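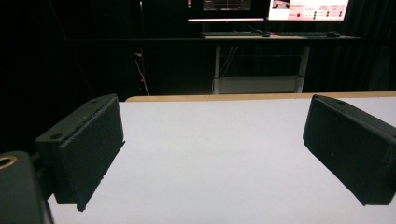
**LOCAL NEWS / GRESWOOD**

November 26, 2019

Greswood has a new shared workroom, and the people running it would like you to call it a studio. Prelton, which leases the ground floor of the old Bassey building, began taking members this week at $40 a month. For that you get a seat at a white table, use of the power outlets, and a key card.

The word "studio" appears on the flyer, on the sign-up form and on the door. Pressed on what makes it one, manager Lawal Amadi pointed to the curtains. They are dark, and they do keep the daylight off the tables. They also make the far side of the room hard to see, and a visitor who arrives from the street will need a minute before finding a chair.

"People concentrate better when there's nothing to look at," Amadi said. He did not say where he had read that, and when we asked for the study he promised to look for it. It had not come through by the time we went to press.

The tables are a better story. They came from Okia, a small furniture shop across town, and they are plain and good: a smooth pale top with a thin edge of light wood. Prelton's flyer calls them "engineered for creative flow." They are tables. A person could do taxes at one, or cut out a dress pattern, and that is more than can be said for the tilting glass desks the last tenant left behind.

Whether they will stay so white is another matter. Yetunde Bako, who sews stage costumes and was one of the first to sign up, had her doubts on the day she toured the place.

"I asked what happens if I get chalk or ink on it," she said. "They told me to use a mat. Then I asked who buys the mat."

The member buys the mat.

Then there is the question of power. The flyer promises "electricity wherever you work," a phrase that suggested to several readers of this paper that outlets had been put in the floor or built into the furniture. What members will find is power strips, set out on top of the work surface. There is nothing wrong with a power strip. Most of us own one. But it takes up room on the table, its cord has to go somewhere, and it is a long way from what the flyer seemed to be selling.

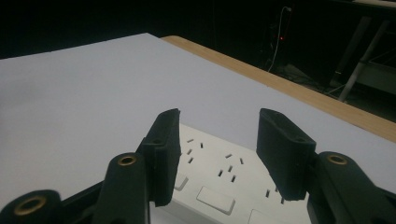
*A white multi-socket power strip at the Bassey building workroom, Greswood.*

Amadi said the strips are a first step and that permanent outlets will follow in March. The building's owner, reached by phone, said no work had been scheduled and that any new wiring would need a permit. Town hall has no application on file for the address. It is possible that one will be made over the winter. It is also possible that members will still be plugging into strips next fall.

Prelton says it spent over $2,000 on fitting out the room, including the tables and the curtains. It did not give us a breakdown. The sum sounds modest for a project that was described in the spring as a "complete transformation" of the ground floor, and a walk around bears that out. The back hallway has not been touched, and the old tenant's name is still on the mailbox.

So far 16 people have signed up. Amadi called the response "tremendous." The membership agreement runs to two pages and is worth reading before signing. The monthly fee does not include storage, so anything brought in has to go home again at night. There is no refund for days when the room is rented out for private events, and the agreement sets no limit on how many such days there can be. Asked about that, Amadi said it "won't be a problem in practice."

Bako is keeping her membership for now. Her apartment has one good table and she eats on it. She wants to cut fabric somewhere flat and leave the mess there while she has lunch, and she thinks the fee is fair if the room is open when it is supposed to be.

"Ask me after the holidays," she said.

The workroom is open weekdays. Evening hours are listed on the flyer as "coming soon." Anyone thinking of joining can ask at the front desk for a tour, and should bring an extension cord.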